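15 Apr 2023

Third day with the Dodska grippers, and I'm a good deal fonder of them than I was on the first. I'd meant to write this up at lunch while it was fresh, but the kettle boiled and the phone went and then it was dark, so what I remember is what you're getting, dear diary.

The morning

I did my stretches first this time. The set isn't heavy when you pick it up (I'd told everyone at Grombridge it was light as anything!) but holding a pistol grip out in front of you for 70 goes at the same little job finds muscles you'd forgotten you had. My right forearm was still grumbling from yesterday, so I gave it a bit of a rub and a talking-to and started gently with the clothes.

The lovely thing about this kit is how quickly you stop thinking about it. You squeeze, the fingers come together, you lift, you let go. On the first day I was staring at the yellow tips the whole time, like someone learning to use chopsticks, and by this morning I was humming along and planning tea. The sample tasks in the booklet are all household ones, folding and sorting and laying out, and I've been doing them in the bedroom with the striped mat over the bed because the light by the window is so good there before noon.

What I can't get along with yet is thin, floppy things. A towel is a pleasure. A shirt is fine if you go for the collar. Straps and belts and cords slide about and fold themselves under, and you end up chasing the end around the bed muttering at it. I had several tries this morning at taking a strap in the fingers without pinching up the mat as well, and I got slower as I got crosser. I must put that in the notes for Grombridge, and be fair about it, as some of it is surely me.
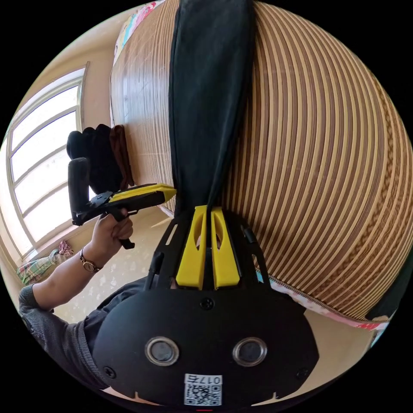 The afternoon

Had a cheese sandwich and read the price sheet again. There are two ways to have it. You can buy the pair outright, or you can go on the Kaewsai plan, where they lend you the grippers and look after the files for you at 110 a month. For a small outfit like ours the plan looks kinder, though it ties you in until July and there's a line about "fair wear" that I'd like someone to explain in plain words. I wrote to them and had a very friendly reply that didn't answer the question, bless them.

I also dug out my old notes on the Brernex set we tried last year. I'd forgotten how much I disliked that handle! It had a hard ridge just where your middle finger sits, and I wore a sticking plaster the whole week. The Dodska grip is much kinder to my hand, and the lever has a nice even pull all the way in. On the other side of the ledger, the Brernex people picked up the phone.

Did another long run after that, mostly shirts and pillowcases, and finished on 263 for the three days, all up. The booklet suggests over 1,000 before you judge it, and I don't think my arm will allow that by the time they want the set back. I'll do what I can.

Small things to remember: push my sleeves well up before starting, because the knit bunches and annoys me. Take the watch off, or at least try a session without it. Clear the clothes away from the window when I'm done, as I've nearly gone over them twice. Ask whether spare fingers come in the box or cost extra.

Leaning towards telling Grombridge yes to the plan, if Kaewsai will sort out that fair wear business in writing. Bath now, a hot one, and I'll start on the towels again in the morning.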